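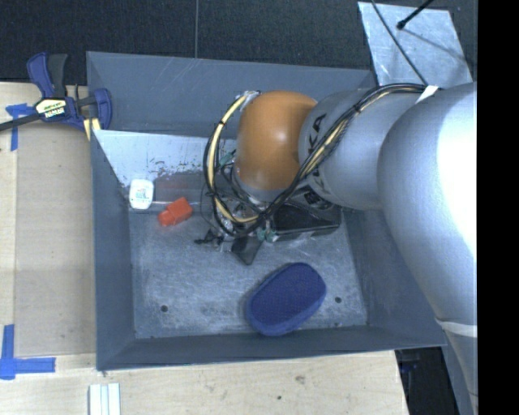

Before the room block opens

Ask the hotel for the block agreement in writing and read the attrition clause first. Most agreements allow a shortfall of 20 percent before the organizer pays for unsold rooms. Enter the release date in the shared calendar at the same time.

Keep the rooming list in one spreadsheet, one guest per row. Columns: surname, given name, arrival, departure, bed type, who pays. Do not merge cells. The hotel will re-import the file, and merged cells shift the dates.

Packing delegate kits at home

A kitchen table is enough for 300 kits if the work is done in batches. Sort the inserts into stacks in packing order, heaviest at the back. Fill the bags first and add the badges last, in alphabetical order.

Close each carton with two strips of tape along the seam and one across each end. Write the contents on a short side — the long sides are hidden once cartons are stacked. Keep each carton light enough for one person to lift.

Lanyards

Hang them on a broom handle laid across two chair backs, clips down. They stay untangled and can be moved to the venue in one piece if the handle is wrapped in a sheet.

Labels

Print a test page on plain paper and hold it against the label sheet under a lamp. If the text drifts toward the bottom of the page, set print scaling to 100 percent and try again. Huva sheets feed better from the rear tray.

Signs for the venue

Mount paper signs on foam board with spray adhesive, outdoors or with a window open. Trim after mounting, using a steel rule and a new blade. Arrows should be on separate cards, fixed with hook-and-loop dots, so they can be turned when a room changes.

Leftover kits store flat in a dry closet. Remove anything with a date on it before reuse.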